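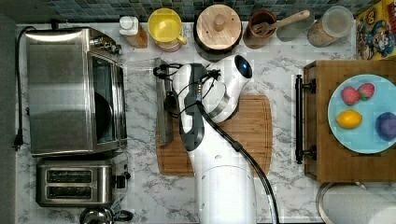 Setting Up the Prina Counter Kit: Mounting, Calibration and First Run

These steps cover the Prina arm with the Ivden two-finger gripper, as sold in the Counter Kit. The procedure assumes a fixed kitchen counter and a laptop with the Naklow control software already installed. Allow 105 minutes for a first installation.

Before you start

Check the contents against the packing slip. The kit ships with the arm, the gripper, the arm cable, a power supply, a calibration card and a bag of M5 screws. The hex key for the gripper flange is taped inside the lid of the box and is easy to miss.

Step 1. Fix the base

Place the base at the front of the counter, on the side where you stand to work. Stone and tile surfaces need the clamp plate; the suction feet are intended for glass and will creep on polished stone. Tighten both clamp screws evenly, then push the arm sideways at shoulder height. If the base moves at all, loosen and refit.

Step 2. Route the cable

Run the arm cable down the outside of the arm, leaving a loose bend at the wrist. Turn the wrist by hand through its full range with the power off. The cable should never go tight. The thin gripper wires need a separate loop at the mounting, and the two should not be tied together.

Step 3. Set the work area

Put a cutting board under the gripper and leave it there for all of the following steps. In Naklow, open Workspace and touch the gripper to each corner of the board in turn, pressing Store at each one. Next, add keep-out boxes for anything that stays on the counter, such as a toaster, a utensil crock or jars along the backsplash. Draw each box 2 inches larger than the object on every side. Long handles that lean out of a crock are the usual cause of a stop, so include them.

Step 4. Calibrate the sensor

Lay the calibration card flat on the board, printed side up. Select Calibrate and wait for the arm to complete its poses. An error under 5 pixels is acceptable. A shiny counter can push the figure higher – turn off any light directly overhead and repeat.

Step 5. First run

Start at 200 mm per second with a plastic spatula. Keep one hand on the stop button. Flat utensils should be gripped near the middle, with the faces of the fingers fully on the handle. Do not use knives until the grip test passes with the spatula.

Known limits

The kit does not detect liquids, and it handles soft fruit poorly at the default grip force. The Kettunen soft finger set fits the same flange and is sold separately. After any change of fingers, repeat Step 4.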